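Cellule bimanuelle Lorbridge, kit d'essai pour pinces et bras légers
Réf. 2,610 – Fabriqué et monté dans notre atelier de Skutport 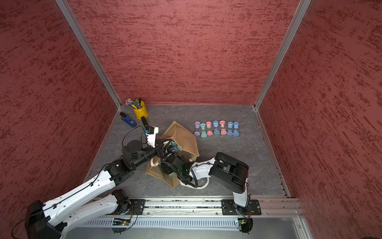 Essai de prise sur sac en papier à anses de corde, pince droite engagée dans l'ouverture.

Si vous hésitez depuis des semaines entre plusieurs pinces, nous vous comprenons très bien : sur catalogue elles se ressemblent toutes, et c'est seulement devant un vrai sac un peu froissé que les différences se montrent. La Lorbridge est née de cette envie toute simple de comparer tranquillement, sur le même plan de travail et avec les mêmes objets (les vôtres, si vous voulez bien nous les confier !).

Les deux bras blancs sont fixés par des platines noires sur un rail en aluminium rainuré, à l'avant de la cellule. On desserre, on décale, on resserre, et l'on retrouve vite l'écartement qui convient. Les cartes électroniques restent accessibles sous les embases, ce que nos clients apprécient beaucoup le jour où il faut changer de contrôleur.

Pour les essais, nous aimons mélanger les genres. Le sac en papier couché est notre exercice préféré, car il se déforme dès qu'on le touche et ses anses souples vont où elles veulent. Viennent ensuite les petits sabliers aux tons pastel, l'agrafeuse, le pot à crayons bien garni : des formes banales, mais qui mettent vite en évidence une pince trop large ou un poignet trop raide. La pince Sundholm à doigts fins se glisse volontiers dans les endroits étroits ; la pince Abubakari, plus enveloppante, nous paraît plus à l'aise sur les objets pleins. Nous n'avons pas de favorite, tout dépend de ce que vous avez à saisir.

Ce que comprend le kit
Deux bras avec leurs embases et leurs platines
Deux pinces au choix, Sundholm ou Abubakari (panachage possible)
Rail avant, montants d'angle et parois
Carnet d'essais papier, 16 fiches à remplir

Bon à savoir
Le montage demande environ 2 heures à deux personnes, un peu plus la première fois. Les pinces se changent sans démonter l'avant-bras. Pensez à laisser du mou dans les câbles du poignet avant de serrer les colliers, vous nous remercierez plus tard !

Prêt et location
La cellule peut être louée au mois, et les pinces s'empruntent séparément. Les réservations pour novembre sont déjà ouvertes. Écrivez-nous en précisant les objets que vous souhaitez manipuler, même approximativement, et nous vous répondrons avec une proposition de pinces.

Fiche mise à jour le 18 juin 2024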